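Septembre 2023

Il a plu toute la matinée et j'en ai profité pour faire ce que je repousse depuis le mois de juin : m'occuper enfin des lettres en mousse. Je les retrouvais partout, ces lettres. Au fond du panier à pinces à linge, sous le tapis de l'entrée, dans une chaussure (la mienne, évidemment), et même une fois dans la boîte à thé, où un petit doigt avait dû trouver qu'elle serait bien au chaud. J'avais promis à ma sœur que tout serait rassemblé avant que les enfants reviennent passer leurs après-midi ici, et une promesse faite à ma sœur ne s'oublie pas, elle a bien meilleure mémoire que moi.

J'ai donc commencé par le buffet. C'est toujours une erreur de commencer par le buffet. J'y cherchais des assiettes pour trier, et je suis tombée sur les nappes de maman, puis sur l'enveloppe des recettes, puis sur une vieille facture de chez Pylypenko, pour les rideaux du salon, 400 francs à l'époque – je me souviens qu'on avait trouvé ça affreusement cher et que papa avait boudé toute une soirée. J'ai lu tout le contenu de l'enveloppe assise par terre, le dos contre la porte, et quand je me suis relevée mes genoux m'ont rappelé mon âge sans aucune délicatesse.

Levente Major est passé vers onze heures me rendre mon moule à kouglof. Il est resté debout dans la cuisine avec son manteau sur le dos, en répétant qu'il ne restait pas, et il a bu deux tasses de café. Je lui ai parlé de mes lettres et il m'a raconté que chez lui, à la maison, on apprenait à lire dans le journal, sur les genoux du grand-père, en commençant par les gros titres. Je trouve cela très beau, mais je ne me vois pas installer le petit devant la page politique. Il m'a conseillé de trier par couleur. Satish Tomar, au téléphone un peu plus tard, m'a conseillé au contraire de trier par forme, les rondes avec les rondes, les bâtons avec les bâtons, parce que c'est comme cela qu'il avait fait avec sa fille. Me voilà bien avancée ! J'ai dit oui à tous les deux, comme d'habitude.

Après le déjeuner (un reste de soupe, du pain, une poire trop mûre mangée au-dessus de l'évier), j'ai débarrassé la table de son courrier et de ses miettes et j'ai sorti mes trois assiettes rondes, la beige, la bleue et la vert menthe. Je les aime beaucoup, ces assiettes. Elles ne vont avec rien d'autre dans la maison et c'est peut-être pour cela qu'elles ont survécu à tous les déménagements. La beige a son petit rebord relevé qui retient tout, la bleue est celle que les enfants se disputent, et la verte est si pâle qu'à la lumière de la fenêtre on hésite un peu à lui donner un nom.
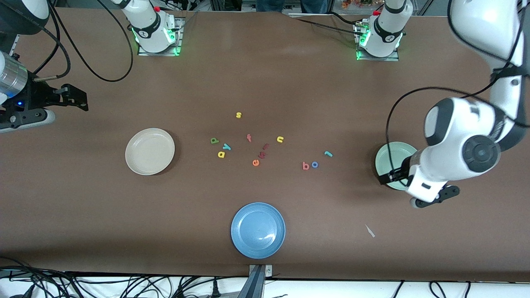
L'idée, au départ, était de faire une assiette pour les voyelles, une pour les consonnes et une pour les lettres dont on ne sait jamais de quel côté elles se tiennent. Le b et le p, par exemple, que le petit confond avec une constance admirable. Il suffit de les tourner et de les retourner, et je comprends très bien son désarroi : une chaise reste une chaise quand on la renverse, alors pourquoi une lettre changerait-elle de nom ? Je n'ai pas su quoi lui répondre l'autre jour. J'ai proposé un biscuit.

Ce que j'aime, dans cette mousse, ce sont les couleurs qui ne suivent aucune règle. Le s est jaune, le l tire sur le bleu canard, le y est bleu clair, et il y a un e rouge et un e orange, ce qui a provoqué avant l'été une grande discussion pour savoir lequel était le vrai. La petite tenait pour le rouge. Son frère a pleuré. J'ai fini par décréter qu'ils étaient cousins, et depuis ils le sont restés.

Il faudra que je leur trouve une boîte qui ferme. J'en ai vu une chez Dundura, en fer, à 20 euros, ce qui me paraît beaucoup pour une boîte vide, mais elle est jolie et je sais déjà que je vais y retourner. En attendant, je garde l'assiette beige pour les voyelles. Demain, appeler ma sœur, et rapporter son écharpe à Levente, qui l'a laissée sur la chaise.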